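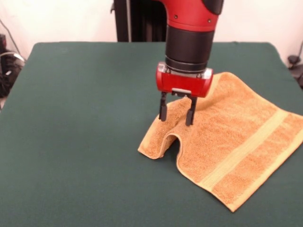
How often should you wash a kitchen towel?
Every two or three days if it only dries clean hands and plates, and the same evening if it has been anywhere near raw meat or a spilled pan of gravy.

I get more mail on towels than on anything else, even more than on burnt pots, so I finally put all my towel notes on one page. I love a good terry towel! It will drink up a puddle that would defeat half a roll of paper, and a decent one can last you years if you stop doing the two or three things that wear it out.

The big one is fabric softener. Softener leaves a coating on the loops, and coated loops push water around the counter and never pick it up. Skip it completely for towels. If yours are already slick and useless, wash them hot with half the usual detergent, then run them again with a cup of plain white vinegar and no detergent at all. Mine came back after one round (the older blue ones took two). Keep vinegar well away from bleach, please, and don't use both on the same day in the same machine.

New towels need a wash before you judge them. I bought a stack of the Florudetti ones in January and nearly sent them back, they were so stiff and so bad at drying a glass. Three washes later they were my favorites.
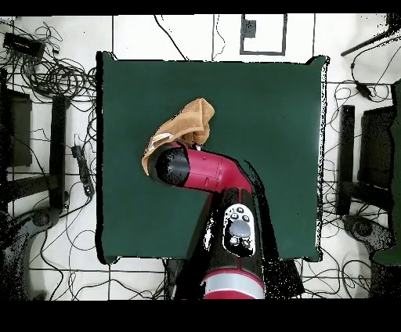 A reader signing as Grulia wrote in to say that vinegar did nothing for her towels and that what worked was simply washing fewer at a time, with nothing heavy in the load. I tried it the same week and she has a point! A crammed drum can't rinse, and the soap that stays behind is what makes a towel feel like cardboard. I now stop at two thirds full.

For grease, rub a drop of dish soap into the spot while it's fresh and leave it 9 minutes, or as long as it takes to put the plates away. Turmeric and tomato I treat the same way and then hang in full sun. The sun is wonderful on turmeric. You'll see the yellow fade over an afternoon, though bright colors will fade along with it.

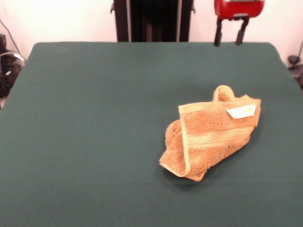 Nivano, 2023-06-29
It has been very humid this week, so a word on the sour smell. It comes from towels that sit damp in a heap, and no amount of perfume beads will cover it for long. Hang each towel by its long side over a bar with air behind it. A hook bunches the middle together and that part stays wet till morning. If the smell has already moved in, soak the towels for an hour in hot water with half a cup of washing soda, then wash as usual. White and colorfast cottons only.

Drying: shake every towel hard before it goes on the line or in the dryer, two good snaps, and the loops stand up again. Medium heat is plenty. Take them out as soon as they're dry and fold them while they're warm.
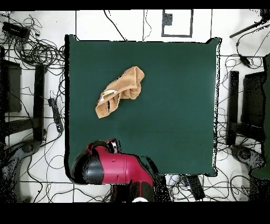 Pulled loops are easy. Snip them level with small scissors and leave it at that, as terry is woven and won't run the way a sweater does. Never tug.

When you shop, look for the weight on the label. I like 300 grams per square meter for dishes, thin enough to get inside a jar, and something thicker for hands. D'Amico's hardware on the square sells a plain one by the bundle and I've been very happy with it. Stay away from anything mostly polyester if you also grab pans with it.

Old towels get cut in quarters for the workshop. Zigzag the edges first or you'll be sweeping up fluff for a month. Any that have soaked up linseed oil get spread flat outside to dry, never balled up in a bin, as they can catch fire by themselves.

Next time, tablecloths and candle wax.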